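Juli, von Javiera Tapia

Duvow: der Greifarm vom offenen Tag bei Naltham

Was für ein Sonntag! Über 60 Gäste kamen zur Vorführung, und der Duvow lief von 9 bis 17 Uhr. Am meisten Gedränge gab es am Simulationsplatz mit Lirkis, wo man den Arm zuerst virtuell fahren durfte (ich musste gleich zweimal ran!). Am schönsten fand ich die Sicht vom Handgelenk aus: schwarzer Greifer, Rundskalen mit hellen Strichen und die Schatten auf der geäderten, steinartigen Fläche.

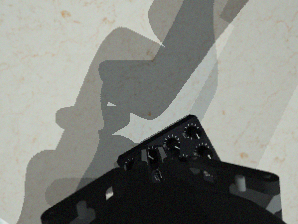 Nächste Vorführung

Palma, Halle 9. Einfach vorbeikommen und selbst steuern!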